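I've had the Pultbridge soft gripper on my arm since December, and I'm still kind of smitten with it. It replaced my old Konulura two-finger, a fine little thing for blocks and terrible for anything squishy (I have the flattened buns to prove it!). The silicone tips on the Pultbridge give just enough, and swapping them takes a minute once you've lost a screw under the fridge and learned your lesson.

My test is always dim sum: pick up a dough ball, put it in the bamboo steamer, lid on. The lid is the mean part, all flat rim and nothing to grab.

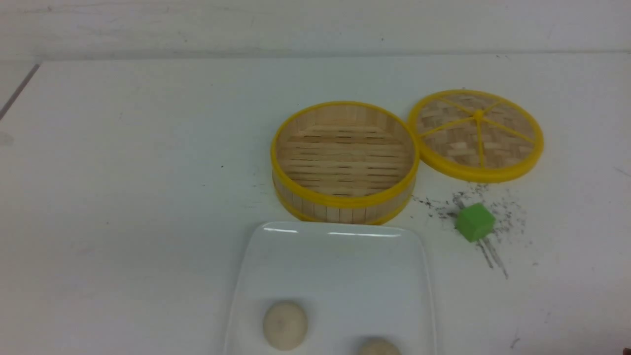 Rhydian Gape wrote to me that he'd gone back to the Konulura for lids and only trusts soft tips with the dough, and that the force setting on the Pultbridge drifts if you leave it on overnight. I haven't seen the drift, but I switch mine off at bedtime.

The maker says the tips are good for 1,000 grips. Mine looked tired at 500, with a small split near the base, so I'd order spares right away. The camera mount wobbles too. I'd still buy it again for the dough alone.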